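Subject: Re: [kitchen-trials] Arm stop near faucet, Kenwood test kitchen
To: kitchen-trials list
From: Safety Desk, Millonley Robotics
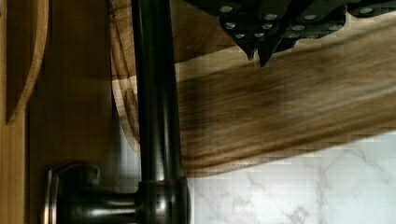

Wrist camera view at the Kenwood sink: faucet, cutting board and knife handles.

Thank you for the report quoted at the end of this message. The Safety Desk has reviewed the log and is treating the event as a planning fault. No one was hurt. The arm remains locked out.

The log shows that the force limit at the wrist tripped at step 2049 of the wipe routine. The planner had lost its estimate of the spout column and replaced it with free space. We believe that glossy reflections on the dark metal left gaps in the depth data, although this has not been confirmed. The same software release is installed at Molska, and that site has been asked to suspend sink tasks as well.

A second matter was found during the review. The knife handles near the cutting board were not listed in the keep-out map. The arm did not touch them, but the approved layout does not allow knives within reach of a moving arm. This would have been a reportable condition even without the stop.

Until further notice, the following applies at all sites:

Knives are to be removed from the work area before the arm is powered.
Faucets are to be entered in the map by hand as solid objects, with the handle included.
Wrist speed near fixtures is limited to 800 on the controller scale - the former setting of 2000 is withdrawn.

The Phí group will replay the log against the corrected map. Sites should keep their raw depth files from March until that work is finished.

Safety Desk
Millonley Robotics

> The arm stopped at the sink shortly after 3:40 p.m. with a wrist force
> fault. We pressed the emergency stop and cut power at the wall. The
> faucet has no marks that we can find. The routine had completed nearly
> 3000 steps on the previous run with no fault. Please advise if we may
> restart, or if the log is needed first.
>
> Kenwood test kitchen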